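Trestle table

A trestle table is a table whose top rests on two or more separate supports, called trestles, instead of on legs fixed to the top itself. The top may be loose, pegged or held by a long rail. In its simplest form the whole piece comes apart without tools and can be stored flat against a wall.

Early tops were heavy planks laid side by side. Later makers joined the boards along their edges and added cross battens underneath to limit warping. The Daltden pattern, described by Mwende Rugemalira, uses a single rail passing through both trestles and locked with wedges.
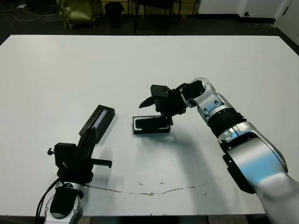
Stability depends mainly on the spread of the feet and the stiffness of the rail. A top that overhangs its trestles too far will tip when loaded at the end – a common fault in light folding versions. On the Flastbridge pattern the overhang is limited to 400 mm at each end, and the top is 20 mm thick.

Fixed-leg tables replaced trestles in many homes as rooms came to be kept for dining alone. The older form stayed in use in halls, markets and workshops, where tables are often moved. Sulastri Khoo treats the folding trestle, with hinged legs and a chain or strap, as a separate type.

See also: Drop-leaf table; Workbench; Sawhorse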